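I first met Lionel Tapley in the hospital cafeteria, where he was eating toast for dinner and reading a paper on kidney transport proteins as if it were the footy results. He's a nephrology registrar now, came to medicine late after years at a lab bench, and I'd been pestering him for ages to sit down with me and talk about how he ended up picking a specialty. He finally said yes, on the condition that I bought the coffee. (I bought the coffee. Twice.)

I started with the obvious one, which was why kidneys?

"I didn't want kidneys!" he said, laughing. "I wanted to be a pathologist. I'd spent my whole twenties with slides and I thought, well, I'll keep doing that but with a better title."

He did his research degree in a small group that studied salt handling in rats, and he still talks about it with a lot of fondness. His supervisor was a Dr Vukčević, who had a rule that you couldn't present a graph until you could explain it to the person at the front desk. Lionel reckons that was the best training he ever got for talking to patients.

"You'd go down there with your laptop, and she'd say, 'Nope, lost me at sodium,' and back up the stairs you'd go. I went down four times with one figure." 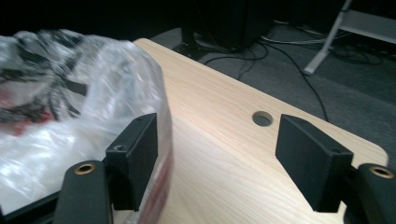

So what changed his mind about pathology? A term in a country town, mostly. He was sent out to Wistoseck in May of his final year, expecting to be bored, and was put on the dialysis unit because the surgical team already had enough students hanging around.

"I thought I'd be there for the physiology," he told me. "And I was, for the first couple of days. Then I realised I was coming in early to have a chat with people before they went on the machine. Same people, same chairs, three times a week. One bloke drove 210 kilometres each way. He knew more about his potassium than I did."

I asked whether he'd ever told that patient what an effect he'd had. Lionel went a bit quiet and said no, he hadn't, and he wished he had. Then he went and got more sugar.

We got onto applications, because I know half the people reading this are in the middle of theirs. He wrote his personal statement in one sitting and hated it. The limit was 700 words and he'd spent most of them on his publications. A friend read it and asked where he was in it.

"Fair question. I'd basically sent them a methods section. So I cut it back to 206 words, just the bits that sounded like me, and built it up again from there. The rats got one line."

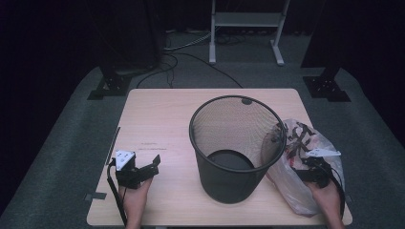 He's cautious about giving advice, though I pushed him. He doesn't think a research background makes anyone a better doctor, and he gets a little prickly when people assume it must have been a straight line from one to the other. What he does think is that it taught him to be comfortable saying he doesn't know something yet.

"In the lab, not knowing is the job. On the ward it feels like you've been caught out. I still get that feeling on rounds, my ears go red. But you say it, you go and look it up, you come back after lunch and tell the patient what you found."

Does he miss the bench? Sometimes, he says, mainly the radio and the hours. He's just started helping with a small project called Sutenska, looking at how people on home dialysis sleep, and he's chuffed to have a spreadsheet to fuss over again. His greyhound, Odis, apparently sleeps through the whole thing on his feet.

I asked if he'd choose the same specialty again, knowing about the night shifts and the exams.

"Yeah, I would," he said. "Ask me again after the exams, though."

His pager went off then, and he took the rest of my muffin with him.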